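The laundry problem, again

I have been going on about laundry robots to anybody who stands still near me since January, so I may as well put it all down in one place. The question I keep getting back is the simple one: can a machine do the washing yet? Not the washing machine part, which we sorted out generations ago, but everything on either side of it. Picking the socks up off the floor. Getting the sheets out of the drum. Folding, and then putting things away where they live.

My short answer is no. My long answer is that I'm more excited about it than I have been about anything since I soldered my first line follower at the kitchen table.

Some background for new readers. I spent eleven years on a packing line in Wuravside, where we had machines that could do one thing beautifully. The carton erector was my favourite. It took a flat piece of card, popped it open, folded the bottom flaps and sent it down the belt, over and over, all shift, and I never got tired of watching it. But every carton was the same carton. If the humidity got into a pallet of card and the blanks went a bit soft, the whole thing jammed, and one of us had to lean in with a broom handle (please don't do this) and free it up. Soft card was enough to beat it!

Now think about a T-shirt. It has no bottom flaps. It has no shape at all until you give it one, and it loses that shape the second you put it down. The same shirt dropped twice will land two different ways, and the neck hole will be hiding somewhere new each time. You and I don't even notice we're solving this. I tried to catch myself at it last week with a basket of clean clothes and I honestly couldn't say how I found the shoulders. My hands just went there.

Shop floors have got a long way by making the work tidy before the robot sees it. Parts come in trays, trays come in the same spot, and the lights never change. That's a fair trick and it works. A house won't let you do it. My hallway is a different colour at four in the afternoon from what it was at breakfast, and there's usually a dog in it.

So here's where I think things stand, chore by chore.

Floors are mostly done. I've had a robot vacuum for years and it's great on everything except the bath mat, which it eats.

Dishes are halfway. The dishwasher does the hard bit, and lab arms can load plates if you're patient. Glasses scare me. I'd want to see it done with the ones my aunt left me before I believed it, and I wouldn't be lending mine for the test.

Lawns, yes, if you have a flat one. Mine slopes down to the creek and I still push the mower.

Cooking, sort of. Anything that is stirring can be automated. Chopping an onion that's gone a bit slippery in the middle is another matter.

Laundry is the one left standing, and I think that's why I love it. I keep a notebook of folding videos, and I have 266 of them logged now, going back to the old ones where you'd watch an arm think for ages about a single towel. I write down what the thing was folding, whether it started from flat or from a heap, and whether the video was sped up. That last column is the one to watch. A lot of them say 5x or 40x in the corner in tiny letters. I don't hold it against anyone, slow is fine, I'd happily let a robot take all night over my towels. I just like to know.

The heap column is the other big one. Folding from flat is close to solved for simple things like towels and tea towels. Starting from a heap is where it gets good, because the machine has to pick the cloth up, let it hang, work out what it's holding, find a second place to grab, and pull. That moment, with the cloth held at two points and pulled straight between them, is the whole game in my opinion. Once you've got tension across the top you know something about the shape. Before that you're holding a rag.

The approach I'm keenest on at the moment has people doing the chore with the robot's kind of hand. You hold a gripper in each fist, you fold the shirt using only those, and the recordings are what the machine learns from. I like this so much. It means the person has to give up their fingers and find a way to do the job with a pair of pinchers, and it takes the mystery of "my hands just went there" and makes it into something you can record.

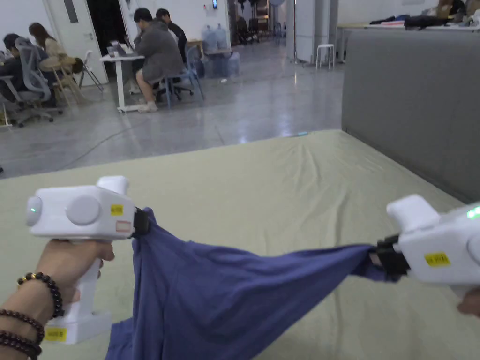
Page last changed: Monday, July 31, 2023

Look at how the top edge runs nearly level between the two black jaws while the rest sags down in folds. One corner each, pulled tight, and the whole shirt (I'm fairly sure it's a shirt) suddenly has a top. I could look at that all day. The flat bed underneath makes sense to me too, with that pale green fitted sheet. I fold on the bed myself. It's the right height if you kneel, and nothing slides off.

After staring at it for a while I had to have a go. I don't own anything that fancy, so I used 2 pairs of salad tongs from the drawer and one of my old work shirts. I was terrible! The first grab is easy. The second is awful, as you're trying to feel for a corner through a bit of bent metal and you can't feel a thing. I ended up doing it all by eye – letting the shirt hang, turning it, waiting for a sleeve to swing past and nabbing it. By the end of the evening I could do a passable fold, with one sleeve always poking out the side. Buttons were beyond me. Turning an inside-out sleeve the right way with tongs is possible, but I wouldn't call it folding, I'd call it wrestling.

Try it if you've got a spare half hour. It gave me a lot more respect for the slow videos in my notebook.

As for when I'll have one at home, I won't put a year on it. I think a towel folder that works from a heap could turn up in hotel laundries well before anything comes near a house, as hotels have mountains of the same towel and a trolley that's always parked in the same spot. Kids' clothes will be the last to fall. Fitted sheets may never be done, by robots or by me.

Next post will be the tongs again with a pillowcase, and I want to try it with oven mitts on underneath to see if having even less feeling makes any difference. If you've got folding videos I might have missed, send them through, especially anything that starts from a heap and plays at normal speed.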